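Purnley Tabletop Kit for Bimanual Transfer Research
Robot workcell kit and companion policy release, version 4 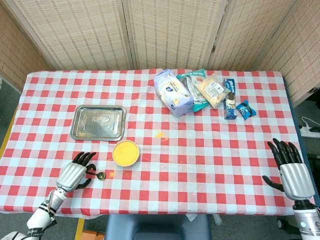 Scooping station with tray, filled container and spoon, seen from the head camera.

Overview

The Purnley Tabletop Kit is a package for labs that study two-handed manipulation of soft food on an ordinary table. It consists of a head camera mount, calibration targets, a recording computer with the Javow capture software, and the weights and training code for Sung, the policy described below. The robot is not included. The kit works with any humanoid upper body that has two arms, two multi-finger hands and position control at the wrist.

The target task is spoon transfer. The robot picks up a metal spoon lying on the table, scoops a thick paste from an open container, and moves it to a flat tray without tipping either vessel. The task is short, but it combines several things that tend to be studied one at a time: grasping a thin object off a soft surface, holding a tool at a fixed angle under a changing load, and steadying a container with the other hand.

Method

Sung is trained by imitation from teleoperated episodes. The release set holds 1492 episodes, all recorded on cloth-covered tables. An operator drives both arms through Javow, which stores head camera video, joint positions, commanded wrist poses and finger currents on a single clock.

The policy is split into two parts. The first takes the head camera image and predicts a spoon pose and a container rim, both in the table coordinate system. The second takes those estimates together with the joint state and outputs short blocks of wrist and finger commands. Each block is replanned before it has finished, so a spoon that shifts on the cloth during the approach is followed without a full restart.

Three choices in the recording setup affect the result more than the size of the network does.

Patterned cloth. Episodes were recorded on checked fabric as well as on plain fabric. A checked pattern makes folds visible to the camera, and it also makes a small steel spoon harder to segment. Policies trained only on plain cloth lost the spoon handle often when moved to checks. The reverse transfer gave little trouble.

Clutter at the back of the table. Packaged snacks, bags and boxes were left outside the working area and rearranged between sessions. They are never grasped in the spoon transfer task. Without them, the rim detector tended to fire on any bright shape it had not seen before.

Spills left in place. Operators did not wipe the cloth between episodes unless the spoon grip was affected. Small stains near the container are present in many recordings, and the policy has to tell them apart from the paste in the container.

Results

The release policy was evaluated over 600 trials on a table and cloth not used in training. A trial counts as a success if paste reaches the tray and both vessels remain upright. Trials are divided equally between two starting layouts: spoon to the left of the container, and spoon to the right. The left layout is the easier one for the release weights, as most training episodes use it. Full per-layout tables are supplied with the weights and are not repeated on this page.

Failures fall mainly into these groups:

– Spoon pushed along the cloth instead of lifted. The thumb arrives low and the fabric gathers in front of it.
– Scoop too shallow. Seen most often when the container is nearly empty and the paste surface is hidden by the rim.
– Paste released early. The wrist rolls before the bowl of the spoon is over the tray.
– Late stop of the idle hand. The hand that is not holding the spoon drifts toward the container and touches it.

Reflections in the tray were expected to be a problem and turned out to be a minor one. A polished steel tray mirrors the room lights, but the policy uses the tray outline only, and the outline is stable under most indoor lighting.

Comparison runs

Two ablations are included in the release. In the first, the explicit spoon pose is removed and the policy works from the image alone. It reaches the spoon but closes the fingers inconsistently. In the second, the finger current signal is removed. Grasping is nearly unchanged, while scooping becomes shallow – the policy appears to use current as a cue for contact with the paste. Both sets of weights can be loaded in place of the main policy with no change to the hardware.

Table setup

Use a rectangular table both arms can reach across without leaning the torso. Lay the cloth flat; light creases are acceptable. Place the tray and the container on the same side as the hand that will hold the spoon, with the tray farther from the robot. Lay the spoon on the cloth within reach of that hand. A folding screen or other plain backdrop behind the table is recommended. Moving people in the background reduced rim detection in our tests.

Start with both hands above the cloth and the fingers partly open. Javow will not begin recording until both wrists are inside the start zone.

For the paste, use something thick enough to hold its shape on a spoon. Custard and pudding are both suitable. Thin liquids are outside the scope of this release, and the weights should not be expected to handle them.

Kit contents

– Head camera mount with adjustable tilt
– Calibration targets, set of 4
– Recording computer with Javow installed
– Plundberg sync box with cables for 2 arms
– Sung weights, training code and episode set on a solid-state drive
– Printed setup guide

Tableware, cloth and backdrop are supplied by the user. The setup guide lists acceptable dimensions.

Compatibility notes

Hands must report finger current or an equivalent effort signal for the main policy. Hands without such a signal can run the second ablation. Arms with exposed cabling at the wrist should be checked for clearance over the container before the first run, with the container empty. The January update to Javow changes the episode format, and older recordings need to be converted with the supplied script before training.

Contact: Purnley product desk | © Purnley. All rights reserved. | Back to top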